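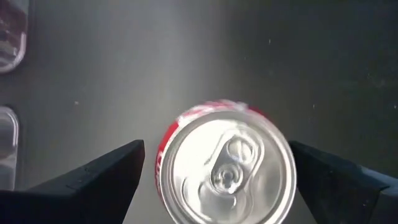

Re: [chores-list] can machines do the boring stuff yet

From: Gilmar Moura
To: chores-list
Time: 11:43 pm

Arlindo, quick one before bed, will do it properly if I get a free evening (won't).

Quoting you in full, the archive search is still broken and people keep asking what we're talking about.

Arlindo Araújo wrote:

> All,
>
> Thanakorn asked in June whether any of us would trust a machine with a
> real chore, start to finish, in a real house or a real shop. I said no
> then and I say no now. I've been at the Beltby place and at the
> Trollthorpe packing floor and what I see is the same thing in both.
> Grab the thing, lift the thing, put the thing down. Very nice. My
> nephew could do that at two.
>
> A chore is not grab-lift-put. Clearing a table means knowing what's
> trash, what's food, what's half drunk, what belongs to somebody who is
> coming back for it. Stocking a drinks fridge means rotating the old
> ones forward and noticing that one is leaking.
>
> So my question for the list. Can anybody name ONE household job that
> you would leave a machine alone with for an afternoon? Not vacuuming.
> Vacuuming doesn't count, it's had its own machine for years.
>
> Arlindo

OK so. My answer is nearly. And I'd start with the dumbest job on your list, drinks cans. Look at the wrist view at the top of this mail. Red can, lid up, tab still down, one black finger each side. That's the whole job right there. A person doesn't even look, you reach while talking to somebody. The machine has to get two fingers either side of a round thing without nudging it, and from straight overhead most of what it sees is a shiny lid. Glare all over it. Shiny lids are horrible, ask anyone who's tried to get a camera to find the edge of one.

Sealed cans are the easy case too, I'll give you that. Full can is stiff. Squeeze it too hard and mostly nothing happens. Open one, half full, different animal. Side goes in, drink comes out the top, now you've made a chore instead of doing one. Simão kept a tally at Hjaltested, 43 tries with opened cans, 27 he'd call clean. Clean meaning upright where it was supposed to go, no dent, no puddle. He was pleased. I would not be pleased if my kid did that with the good rug underneath.

But 27 is not zero!! A while back that number was zero, the same setup couldn't be pointed at a table with anything else standing on it.

And that's where I disagree with you about grab-lift-put. You say it like it's the small part. Go watch somebody new on a shop floor. First morning is all hands. Where do I hold this, how hard, what happens if the next one is slippery. The knowing-whose-drink-it-is part, sure, people are good at that, but at home I get it wrong constantly. Threw out my wife's tea twice this month.

Things I'd leave a machine alone with for an afternoon, since you asked for ONE:

- sealed cans from a table into a crate. yes. with the crate in the same spot every time
- sealed cans into a fridge, fridge door held open. yes, would check the first 3
- sealed cans into a fridge, door shut. no. doors are their own misery
- rotating old stock forward. depends on reading the date off the can, so no, not yet
- clearing a table after lunch. no
- clearing a table after lunch with clear plastic tubs on it. absolutely not, see-through stuff vanishes on half the cameras I've tried. Budcombe lost a whole week to a lid nothing could see

Folding, not going there. Thanakorn has opinons on folding and he can write his own mail.

The thing I'd actully want measured is how long you can walk away. Not "did it work". How long before somebody has to come over. Budcombe people get very shy when you ask this. If I have to stand next to the thing it's not doing my chore, I have a new chore called standing next to the thing. Ismael said more or less the same at the last meetup, only louder.

For the shop floor it's a different sum. One person can mind several stations, so a stop every so often is annoying but you live with it. In a house it's me, in my socks, coming down the stairs. Zero stops or I'll do it myself, it's a can, takes a second.

Also speed. Nobody on this list puts speed in their writeups and it drives me nuts. If you post a result please say how long it took per item and whether the clip is sped up. A slow machine is fine overnight. Not fine while people want lunch.

So Arlindo, score so far by me, two yeses and a pile of no's. That's more than your none. If you've got a counterexample for the sealed can and crate one I want to see it, bring the numbers, not the nephew.

Two questions back at the list:

1. has anyone tried soft pads on the fingers for opened cans? Simão's were bare I think, he can correct me
2. what are people doing about light. Bright stripe down the middle of the table and dark on one side is pretty much every bench I've worked at. Do you fix the lamp or do you live with it

Will be offline most of tomorrow, reply to the list not to me, my inbox is a swamp.

Gilmar

PS Simão, still have your clamp. The small one.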